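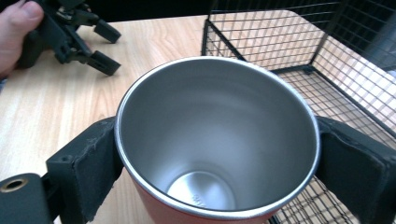
OK I have been promising this thread since December, so let's go. Cold brew tea! I've been making it every day for two summers and I'm still finding new things to be excited about. Grab a drink, it's a long one.

2/ First thing: it's so easy. Leaves go in a jar, cold water goes on top, jar goes in the fridge, you go to bed. In the morning there's tea. I grew up in a house where iced tea meant boiling a giant pot in July and sweating over it, so this felt like a magic trick the first time.

3/ I got into it through my neighbor Zuleica Camargo, who handed me a glass of something pale green over the fence and refused to tell me what it was until I'd finished it. It was plain old sencha. I'd had sencha plenty of times and hated it every time!! Turns out I'd been scorching it.

4/ The cold does something lovely to green tea. Most of the bitterness stays behind in the leaves and you get this soft, sweet, almost brothy thing. If you've written off green tea as lawn clippings, please try it cold before you give up on it for good.

5/ Amounts, because someone always asks. I use one heaping tablespoon of loose leaf for a quart jar. More for big fluffy white teas, since a spoonful of those is mostly air. Less for the tightly rolled oolongs – they open up like crazy and will take over the whole jar.

6/ Time! Greens: 4 to 6 hours. Oolong and black: overnight. White tea: overnight and then some, it's very forgiving. Hibiscus is ready way faster than you'd think, and if you forget it, you'll get a jar of something that could strip paint. Delicious paint stripper, though. Cut it with soda water.

7/ My favorite black for this right now is the breakfast blend from Onell, the little tea counter inside the Medeiros market. It comes out malty and kind of raisiny and doesn't need sugar at all. I asked what was in it and got a ten-minute answer and a free sample of something else, so I love them forever.

8/ The something else was a roasted oolong and WOW. Toasted nuts, a bit of caramel, smells like the inside of a bakery. I drank the whole quart before lunch and then couldn't sit still till dinner. Cold brew does still have caffeine, friends. Learn from me.

9/ Things I've added to the jar that worked: cucumber peel, a strip of lemon zest (zest only, the white part goes bitter), fresh mint, a couple of smashed raspberries, one slice of ginger.

Things that did not work: banana. I don't want to talk about the banana.

10/ A word on tea bags: they're fine! Really! Two bags to a quart. The tea in bags is cut small so it brews faster, and I'd pull them after three or four hours. My sister uses the cheapest ones at the store and her iced tea is better than mine about half the time, which she brings up at every cookout.

11/ Water matters more than I expected. Ours tastes a little like a swimming pool straight from the tap, and with hot tea I never noticed, but cold there's nowhere for it to hide. A basic filter pitcher fixed it.

12/ Sweetening: sugar just sinks and sulks at the bottom of a cold jar. Make a simple syrup, equal parts sugar and hot water, stir till clear, keep it in the fridge. Honey works the same way if you loosen it with warm water first. I do a honey and black pepper one that sounds odd and tastes great with the breakfast blend.

13/ Keep it clean and keep it cold. I strain the leaves out as soon as it's done, keep the jar in the back of the fridge and drink it within 2 days. If it's gone cloudy or smells off, out it goes. And wash the lid properly, the threads get funky.

14/ For taking it along: I fill a metal cup at home, all ice first, then tea brewed a bit strong so it doesn't go watery. I took some on the Plalholm trail last month, got up to the overlook with 30 minutes to spare before the bus back, and that smoky oolong with a peanut butter sandwich was maybe the best lunch of my year.

15/ Don't toss the leaves, either. Good oolong will go a second round in the same jar, just leave it longer. After that mine go on the tomatoes. No idea if the tomatoes care – they look happy!

16/ Next up I'm trying genmaicha, the one with toasted rice in it. Three different people have told me it's the best cold tea there is and I have a bag of it on the counter right now. Jar goes in the fridge tonight, report tomorrow morning. Tell me what you're brewing!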